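Prastden is an electronic music duo formed in Essien. Their work draws on UK garage, dub and slow house, usually with sung vocals treated as another layer of the rhythm. They record for the label Navovura.

Background

The duo began by making remixes in a shared flat and released two singles before signing. Most early vocals were recorded in a bedroom, a habit they kept for later records. 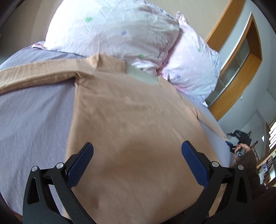 A bed with a tan blanket and two pillows.

Indivico

Their first album, Indivico, has 11 tracks and was issued in February on vinyl and as a download. The first vinyl pressing was limited to 824 copies. The title track opens with an organ figure played at half speed, and the drums do not enter until the second verse.
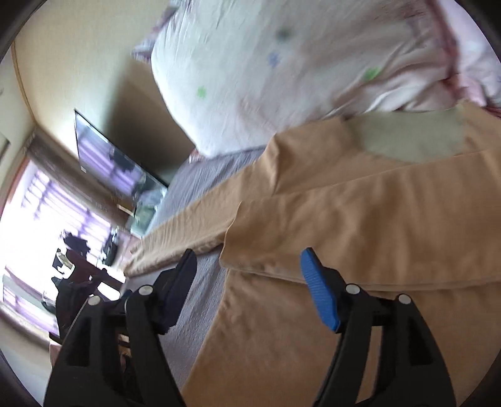

Reviewers generally preferred the shorter songs on the second side. The closing piece, "Low Water", runs for 20 minutes and was left off the download edition, then restored after complaints from listeners.

Live performance

Prastden play with two samplers and a bass guitar. Sets are mostly continuous, with album tracks joined by improvised passages.

This page was last edited on 3/28/26.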